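My small rules for a simulated kitchen

Since March I keep a list of rules on the wall at Dirnell, and colleagues from the Larnard team asked me to write it down in a proper way. It has only five points, so I will try.

The first rule is that every object gets one name, and this name does not change. We had a mug which was "cup" in 18 task files, and I lost one whole evening to that. The second rule is that the start pose of the arm is written in the file, also when it is the default one.

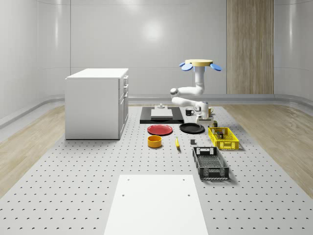
The third rule is about color. If the instruction says "the black plate", we check that the word "plate" is needed too - in our tasks a mug or a basket can be black as well. Rule four: no object may start inside another one, unless the file says so.

The last rule is the least popular. Before we run the full 2,000 episodes, a person watches 63 of them from start to end, at normal speed. It is boring, I agree. I still want it in Nosidano before the next release, and I am writing the check sheet this week.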